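로봇 소프트웨어 실습 강의노트 (인지 / 플래닝 파트)
2018년 11월 6일
정리: Saron Kassa

지난번 못 끝낸 거부터. 좌표계 얘기 하다가 끊겼음. map, odom, base, camera 네 개 순서 외울 것. 시험 아니고 디버깅할 때 매번 나옴. map에서 odom은 위치추정이 쏘고, odom에서 base는 휠 오도메트리가 쏨. 둘 다 같은 노드에서 쏘게 만들면 트리가 꼬인다. 작년에 Graker 스택 쓰던 조가 이거 때문에 한 주 날림.

1. 오늘 할 것
- 렌더러 카메라 두 대(base / head) 토픽 확인
- 테이블 평면 추출, 그 위 물체 분할
- 코스트맵에 가구 올리기
- 시간 남으면 Prellari 플래너 파라미터. 아마 안 남음

2. 시뮬레이터 켜기 전에
시계 설정. use_sim_time 켰는지 제일 먼저 볼 것. 안 켜면 tf가 전부 과거 데이터라고 버려짐. 에러 메세지는 엉뚱하게 나옴("extrapolation into the past"). 이 문구 보이면 코드 고치지 말고 시계부터.
씬 파일은 Flarach 폴더에 있는 거 그대로. 가구 위치 바꾸지 말것. 바꾸면 채점 스크립트가 기준 자세를 못 찾음.
로그는 매 실행마다 새 폴더로. 덮어쓰면 비교가 안됨.

3. 평면 추출
깊이 영상 -> 포인트클라우드 -> 다운샘플 -> RANSAC. 순서 바꾸지 말기. 다운샘플 안 하고 RANSAC 돌리면 프레임당 291 ms, 하고 나면 133 ms. 우리 실습실 데스크탑 기준이고 노트북이면 더 걸림.
법선 조건 꼭 걸기. 안 걸면 제일 큰 평면이 벽이나 바닥으로 잡힌다. 수직축이랑 평행한 법선만 남기고, 그 다음 높이로 한번 더 자름.
반사 문제. 컬러 영상만 쓰는 분할기는 테이블에 비친 접시를 접시로 또 잡음. 깊이를 같이 쓰면 비친 쪽은 테이블 평면에 붙어 있으니까 빠짐. 대신 투명한 접시는 깊이 설정에 따라 같이 빠질 수 있음. 이건 둘 중 하나 포기가 아니고 마스크를 두 단계로 나눠서 처리 (과제 2번).

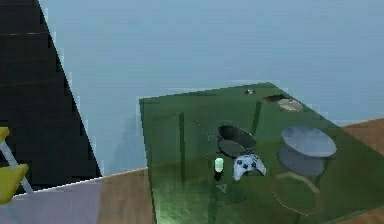

녹색 테이블 장면. 그릇 앞에 흰색 게임 컨트롤러, 오른쪽에 청회색 타원 접시랑 그 반사, 더 앞쪽에 거의 투명한 원형 접시. 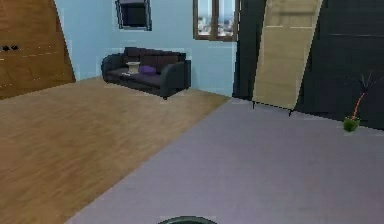 4. 분할 결과 정리
클러스터링은 유클리드 거리 기준. 임계값 크게 주면 붙어 있는 물체가 한 덩어리가 됨. 작게 주면 컨트롤러 같은 게 손잡이 따로 몸통 따로 쪼개짐. 정답값 없음, 로그 보면서 맞출 것.
클러스터마다 내보낼 항목: 중심점, 바운딩박스, 포인트 개수, 타임스탬프. 타임스탬프 빼먹는 조가 꼭 나온다. 없으면 tf 변환할 때 어느 시점 자세를 써야 되는지 알 수가 없음.
납작한 물체 주의. 접시는 평면에서 높이 차이가 얼마 안 나서 평면 두께 임계값에 같이 먹힘. 두께 줄이면 테이블 노이즈가 올라옴. Margareta Iordache 조가 컬러 마스크로 먼저 후보 뽑고 깊이는 나중에 보는 식으로 했는데 결과 괜찮았음. 참고.

5. 코스트맵
정적 레이어 + 장애물 레이어 + 인플레이션. 정적 레이어는 지도 서버에서, 나머지는 깊이 센서에서.
바닥 필터: 바닥 색이나 재질이 바뀌는 경계에서 가짜 장애물 생기면 높이 하한값 조금 올리기. 색으로 바닥 판단하는 코드 짜지 말 것. 재질 두 개면 바로 깨짐.
자기 몸체 필터도 필요. 베이스 테두리가 센서 시야에 걸리면 로봇이 자기를 장애물로 보고 안 움직임. 플래너는 멀쩡한데 "경로 없음"만 계속 뜨면 이거 의심. footprint 다각형 안쪽 포인트는 버리기.
다리 짧은 가구랑 화분 줄기처럼 가느다란 것. 2D 라이다 높이 한 줄로는 빠지는 경우 많음. 깊이 쪽 장애물 레이어를 같이 켤 것.
비스듬히 서 있는 판은 아래쪽만 찍으면 위쪽 돌출이 빠진다. 3D 복셀 레이어로 올린 다음에 2D로 투영.
광각 렌즈는 가장자리 세로선이 기울어 보임. 보정 안 한 영상으로 거리 재지 말기. camera_info에 왜곡계수 들어오는지 echo 한번 해볼것. 전부 0이면 모델부터 확인.

6. 플래너 (시간 되면)
전역은 A*, 지역은 DWA. 인플레이션 반경 키우면 안전해지는데 좁은 데를 못 지나감. 줄이면 모서리에 긁음.
목표 자세를 테이블 바로 앞에 찍으면 인플레이션 안이라서 거부됨. 허용오차로 뭉개지 말고 접근 자세를 따로 계산. 테이블 모서리 방향이랑 직각으로, 팔 도달거리 안에서.
복구 동작(제자리 회전, 코스트맵 비우기)은 기본값으로 둠. 과제 채점할 때 복구 동작 횟수도 본다고 Deirdre Phelan 선생님이 말씀하심. 감점 폭은 공지 나오면 다시 적겠음.

7. 압축 영상 관련
compressed 토픽으로 저장하면 용량은 줄어드는데 윤곽 주변에 블록이 생김. 분할기 학습용으로는 raw 저장. 디버깅용이면 compressed도 상관없음.
bag 파일은 거의 2 GB 넘어가면 나눠서 저장할 것 (--split). 통째로 올리면 서버가 중간에 끊음.

8. 질문 나온 것
(Maiara Pimentel) 클러스터 순서가 프레임마다 바뀌는데요 -> 당연함. 순서에 의미 두지 말고 중심점 거리로 추적 id 붙이기. 헝가리안까지 갈 필요 없고 최근접으로 충분.
(Grażyna Ostrowski) 시뮬에서 맞춘 임계값 실제 로봇에 그대로 써도 되나요 -> 안됨. 시뮬 깊이는 노이즈가 너무 깨끗함. 가우시안 노이즈 넣고 다시 맞춘 다음에 옮기기. 그래도 한번은 더 만져야 함.
tf 트리 그림 뽑는 명령 -> rosrun tf view_frames. pdf로 나옴.

과제
1번. 평면 추출 노드. 법선 조건, 높이 조건 둘 다 파라미터로 뺄 것. 하드코딩이면 안 받음.
2번. 두 단계 마스크. 반사는 빼고 투명 접시는 살리기. 실패한 프레임도 같이 제출, 왜 실패했는지 한 줄씩.
3번. 코스트맵 설정 파일. 바꾼 값마다 주석 달기.
제출은 조별 저장소에 푸시, 태그 이름은 Ó Dubhghaill 가이드에 있는 형식. 악센트는 빼고 적기, 스크립트가 못 읽음.

다음 시간 읽을거리: 행동 트리 앞부분. 상태기계 아는 사람은 건너뛰고 블랙보드 절만 봐도 됨.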